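Notebook — adhesives and coatings bench
2/25/19

Peel tests on the Durix film, second batch. Picking up from where the September entries stop. The short version of those: the first batch held well on glass and poorly on powder-coated steel, and we never settled whether the coating or the cleaning was at fault.

Substrate for this run is powder-coated steel only, coupons cut from the Jernovley panels. Wiped with isopropyl alcohol, left to stand, wiped again with a fresh cloth. Miyuki Fukuda did the wiping for all coupons so that hand pressure is at least the same hand. Film laid down with the heavy roller, two passes in each direction, no dwell shortcuts.

Peel angle was 180 degrees throughout. Crosshead speed left at the September setting. I zeroed the load cell before each coupon and logged the zero; drift was small enough to ignore but it is in the file.

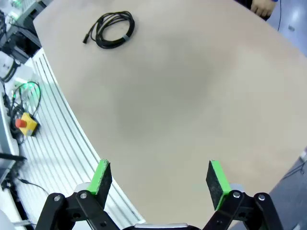 Dwell time is the variable I care about. Coupons were pulled in two groups, the first at 80 minutes and the second at 267 minutes. The second number was meant to be 240. Ryota Hamada was using the tester for the Nomura foam and I did not want to interrupt a run. Keep 267 in the table. Do not round it.

First group: clean adhesive failure at the steel on every coupon, no residue visible under the loupe. Force trace is flat after the initial spike. Second group: higher plateau, and a sawtooth in the last third of the trace on two coupons. Stick-slip, or a roller mark. I looked for a mark on the backing and could not find one, which does not rule it out.

Ryota thinks the sawtooth is the coating. His argument is that the orange peel texture on these panels gives the adhesive uneven contact, and that longer dwell lets it flow into the low spots but not all at once. Plausible. It would also explain why glass never showed it. To check, we need a smooth panel from the same coating line, and Claseck has not answered the request for one.
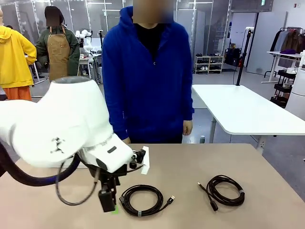

Coupon storage needs a rule before the next run. At present they go wherever there is flat space, backing side down, and the edges pick up lint before anyone gets to them. Cables are the other problem. Two black ones are lying coiled on the beige tabletop, and a coupon set down over a coil will bow. A bowed coupon peels at the wrong angle for the first part of the trace, and I would rather lose the coupon than argue about the data. From now on: rack only, labeled on the steel side with paint pen, pulled tab facing out.

Labels. Last time we used masking tape and the solvent wipe lifted it. Paint pen survived the alcohol in a trial on scrap. It needs to dry fully before the wipe or it smears toward the bond area.

Still open:
Smooth panel from Claseck. Miyuki to ask again.
Repeat the long dwell with a fresh roller sleeve.
Plot both groups on one axis, force per width, no smoothing.
Check whether the September glass traces were filtered before export. The flat plateau looks too good.
Return the torque driver to the cabinet — it has been in my drawer.

Raw files are in the peel folder under the batch name, one per coupon, zero readings in the header.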